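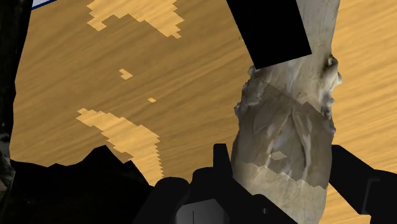 My tabletop is still tacky a week after the second coat, a reader wrote in November, and every glass I put down on it sticks. Can I fix it without sanding the whole thing back to bare wood?

Yes, in most cases. A sticky oil finish nearly always means there is more oil on the surface than the wood could take in. The extra sits on top and cures slowly into a gummy film. First comes the repair, then the full method for anyone starting from scratch.

Fixing a sticky top

Put a little mineral spirits on a clean cotton rag and rub a small spot near a corner. If the film comes off on the rag, keep going over the whole top, turning the rag often. Open a window and wear gloves. When the surface no longer drags under the rag, wipe it dry and leave it overnight.

If the film has set too hard for spirits, use a gray nonwoven pad with a small amount of fresh oil. Rub with the grain until the old film softens into the new oil, then wipe everything off. Press hard with the last rag. It should come away almost clean.

Only go back to sandpaper if both of these fail. I have had to do that once, on a bench in Isdale that had been given three heavy coats in a cold garage.

What you need for a new finish

Hardening oil. I use Fikik table oil. Any linseed or tung oil blend sold for furniture will do.
100 grit sandpaper, and two finer grades.
A sanding block. Cork or rubber, either one.
Cotton rags without lint. Old T-shirts are good.
A metal bucket with a lid, half full of water, for the used rags.
Gloves.

Check the date on the oil can. Oil that has a skin on it can be strained and used on a shelf, but I would buy fresh for a table.

Step 1. Clean and sand

Wash off any grease with warm water and a drop of dish soap, and let the top dry fully. Sand with the 100 grit first, always along the grain. Most of the work happens at this stage. If you leave scratches here, the finer paper won't take them out and the oil will make them darker.

Move to the middle grade, then the finest. Stop there. Very fine paper closes up the surface of the wood and the oil soaks in poorly. Low light from the side shows up scratches that you will miss under a ceiling lamp.

Vacuum, then wipe with a barely damp rag. The grain will rise a little. Let it dry and go over it lightly with the finest paper again.

Step 2. First coat

Stir the oil – don't shake it – and pour a small pool in the middle of the top. Spread it with a rag until the whole surface looks evenly wet. End grain will drink more than the rest, so go back to the two ends and add more where they look dull.

Wait the time given on the can. For the Fikik oil I leave it 18 minutes, less in a hot room. Then wipe off everything you can. Go along the edges and underneath the lip as well, where oil creeps and dries in beads.

Step 3. More coats

Let the first coat dry overnight at least. In damp weather give it two nights. The second coat needs much less oil, and the third less again. A side table can stop at three. A kitchen table that gets wiped down daily should have five.

Between coats, feel the surface with your palm. If it is rough, rub it lightly with the gray pad and dust it off. If it is tacky, it is too early for the next coat.

Rags

Rags soaked with hardening oil can heat up and catch fire by themselves if they are left in a pile. Put each one in the water bucket as soon as you finish with it. Later, spread them flat outdoors on concrete, one layer deep, until they are stiff. Ask your local waste service what to do with them after that.

Using the table

Light use is fine after a few days. Keep hot pans and wet cloths off it for a month. For upkeep, one thin coat a year is enough, wiped off as described in step 2.

For white rings on an older oiled top I use Msimang paste, item 379, from the hardware counter in Skekport. Test it on the underside first.

Updated December 4, 2020: added the part on softening a hard film with fresh oil.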